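Leaving the washer door open between loads?

Laundry and Appliances > Front loaders
39 replies, 2382 views

tadolby_flat6
Posted Mon 27 November

We moved into a place with a front loader after years of top loaders. Manual says leave the door open after use. My sister says that wrecks the hinge and you should shut it once the drum is dry. Which is it? The laundry space is narrow and I keep walking into the door.

Gethin
Leave it open. Mine has been open every day for six years and the hinge is fine. Pull the detergent drawer out an inch too. That gets moldy before the drum does.

skeston_mum
Disagree on the hinge. Ours sagged and the latch stopped lining up. The repair was 361 dollars with the part. We had a toddler who hung on it, so maybe that matters, but I close mine to a crack now and have no smell.

Gethin
A toddler hanging on it is not the same as leaving it open.

skeston_mum
I said that.

L. Staniforth
Wipe the gasket. Door open or closed, if there is water sitting in the bottom fold of the rubber it will stink. Old towel, run it all the way around, takes a minute. I would also not use the top as a shelf during spin. I lost a jug of softener down the back in July.

tadolby_flat6
OK, the top is where I put the basket. There is no other flat surface in there. Current setup:

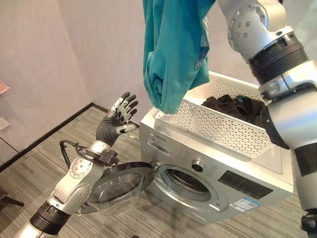 Door open, darks waiting in the basket on top.

Gethin
Looks like every front loader I have owned. Door is fine like that. A basket of clothes on top is fine while you load, just take it down before you start the cycle.

cotik
Is that a Skyworth? Never used one. Can't tell if the drawer is pulled out, I'd open it like Gethin said.

skeston_mum
Also, all darks in one pile, good, but turn them inside out before they go in. Cold wash. Mine went gray at the seams until I started doing that.

cotik
Inside out does nothing for fading in my experience. Less detergent and a shorter cycle did more. I use half of what the cap says.

skeston_mum
It's friction on the outside of the fabric. It does help. Jeans especially.

delyth_james
Narrow room here too. I put a folding shelf on the wall above the machine and the basket lives there. Cleared the top completely. For the door, I leave it wide open for around an hour after the last load, wipe the seal, then push it until it almost touches. Been doing that since we moved in and the rubber is still clean.

tadolby_flat6
Will try the almost closed version and the towel. Delyth, how deep is the shelf?

delyth_james
Deep enough for the basket and nothing else. I'll measure it when I'm home.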